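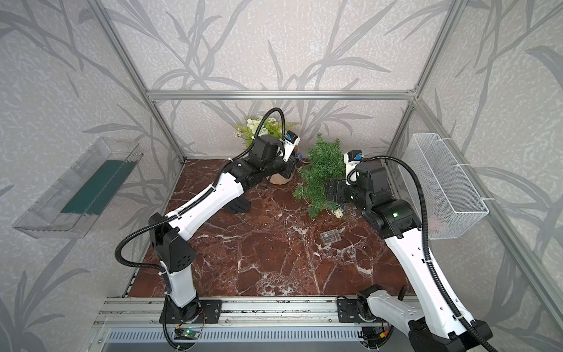

What should a small lab budget for first when it plans a two-arm workcell?

The bench and everything bolted to it. The arms get all the attention, but the frame, the power, the cables and the spare parts decide whether you can work in August or are still waiting on a box of brackets.

Week 6 handout: Planning and paying for a cell
Clarkbridge, Intro to Applied Automation

Search this site Search Go

I love this part of the course. You get to take a blank sheet, draw the thing you want, and then find out what it costs! Bring a calculator and your sketch from last week.

1. Start from the task

Write one sentence saying what the arms will handle. "Move potted plants and loose stems around a tabletop" is a good one, because it already tells you a lot: light loads, odd shapes, soft leaves, plenty of reach toward the back. If your sentence has three "and"s in it, you're pricing three cells.

2. Two arms or one?

A second arm doubles the arm line, and it also adds a base mount, a gripper, a cable run, and possibly a second wrist camera. Go through your sketch and mark every part that comes in pairs. Most first drafts miss the cable runs. Leave slack for the wrist to turn all the way, then price the longer length.

3. The frame

Aluminum rail is wonderful stuff for a teaching lab. You can move a post, hang a shelf or a wire basket off it, and change your mind in October. Order extra slot nuts. For the Plorner project we bought 40, used them all on the first afternoon, and ordered 40 more (with a second shipping charge, grr).

Floor and wall coverings go on this line too. If you plan to swap backgrounds between runs, price the panels as a set.

4. Things to handle

Props are real money. Artificial plants, pots, small boxes and gloves all wear out or go missing, so treat them as consumables. The Clirncombe cell went through 18 artificial stems in one term, at a total of $424 for props and bins together. Put this under supplies and leave equipment alone, or your renewal form gets messy.

5. Spares and slack

Set aside 20 percent of the hardware total. Gripper fingers come first, then cables, then one spare camera if the model is likely to be dropped by the seller. Ask for lead times in writing along with the quote.

6. For next class

Bring a one-page budget for the Khamphan brief with:
- the task sentence
- a paired-parts list
- frame and surfaces
- consumables for one term
- spares
- lead time for the slowest item

Prices can come from any public catalog. Show shipping on its own row, please. I really look forward to these, and the sketches are usually great fun.

Comments (3)

gantrygoose: Does the 20 percent include the frame, or only the arms and grippers?

Reply from course staff: The frame counts as hardware, so include it.

millie_b: Put slot nuts on my list twice after reading section 3. Is a secondhand arm okay for the Khamphan brief?

tmk: My paired-parts list is longer than the rest of the budget. Can we go onto a second page?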